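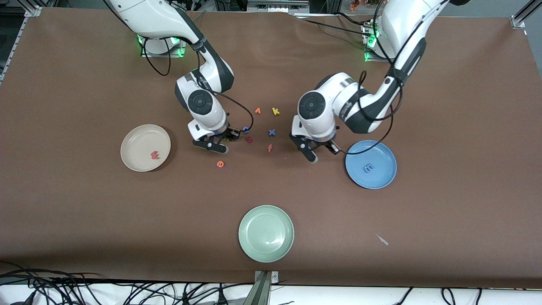

I run a Saturday craft table for four to six year olds and I'm trying to get the foam letters sorted out. We bought a tub of 400 and they've ended up in one big jumble. What I want is a sorting activity the kids can do themselves before we start gluing. So far I put brown paper over the whole table and set out round plates in different colours, and the letters go on a plate by colour. The red w on the beige-pink plate is easy to spot, but the small blue letter on the light blue plate nearly disappears. Should I match plates to letters or go plain? And is colour even the right way to sort, or should it be by letter?
Posted by Hildegard Eichhorn, April 19, 2025

Laniseck
Colour first, for sure. Four year olds can do colour without help, but half of mine still mix up m and w, and foam ones have no right way up. I'd keep the matching plates for the little ones as a hint, and use white plates for the older kids so the letters stand out. Tape the paper down at the corners or it creeps. Once they have the hang of colour, pull out just the letters in their own names and sort those - 26 piles is too many for anybody.

Tuveo
we use muffin tins, works fine

Conton
I'd go plain. A blue letter on a blue plate gets missed at pack-up and goes in the sink with the plate. I lost a few that way in November. Ice cream lids are free and you can write the colour on them in marker.

Related
Getting dried glue off foam shapes
Best paper for covering a craft table
Storing small craft pieces by colour
Letter games for kids who can't read yet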